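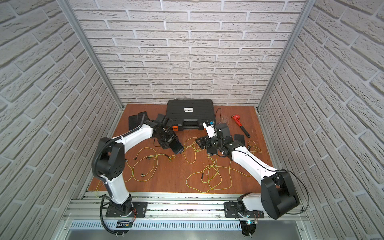 Recording demonstrations with tangled cables

This page covers remote-control demonstrations on a two-arm bench where the parts being handled are thin, flexible cables. It assumes the follower arms are homed and the Rilico leader handles are paired. For hand-guided recording on the Dreller cell, use the separate page by Finbarr Ní Bhriain.

1. Lay out the cables. Spread them over the front half of the board, within reach of both grippers. Leave knots in place. Change the layout between episodes by lifting the cables and letting them drop.

2. Match the poses. Bring each leader handle to the pose of its follower before you engage. A mismatch makes the follower jump on the first tick. Engage left, then right.

3. Approach from above. Stop with the fingers open just over the strand, check the wrist view, then descend. Align the fingers across the cable. Fingers that run parallel to it tend to close on nothing, or on two strands at once.
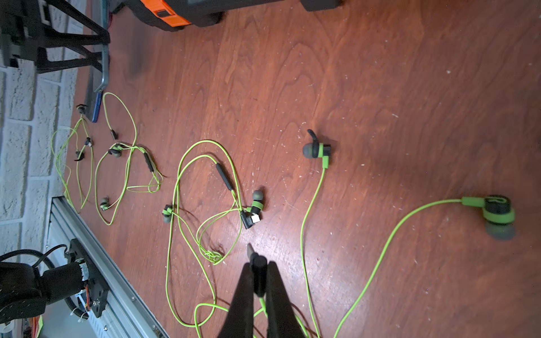 Wrist view on approach, with the fingers near the green cable and a knot in the set to the left.

4. Grip near a fixed feature. A plug or an inline remote gives the policy something it can find again. The middle of a long loop does not. Do not grip on a knot.

5. Lift slowly. Raise the strand until its slack is clear of the board, then pause. If a neighboring loop comes up with it, lower, release and grip again. Keep the correction in the recording – recoveries are useful data.

6. Use the second arm to hold. One arm pulls and the other pins the bundle. Moving both at once is hard to replay and should be left for later sessions.

7. End the episode. Open both grippers, retract, and press the pedal. Episodes shorter than 9 seconds are dropped by the Uvitz logger.

Record 40 episodes per layout type before training. In Bernice Tetteh's first set, 47 were recorded and seven were discarded, mostly for late engagement in step 2.

Gripper force stays at level 2 for cables. Higher settings mark the insulation.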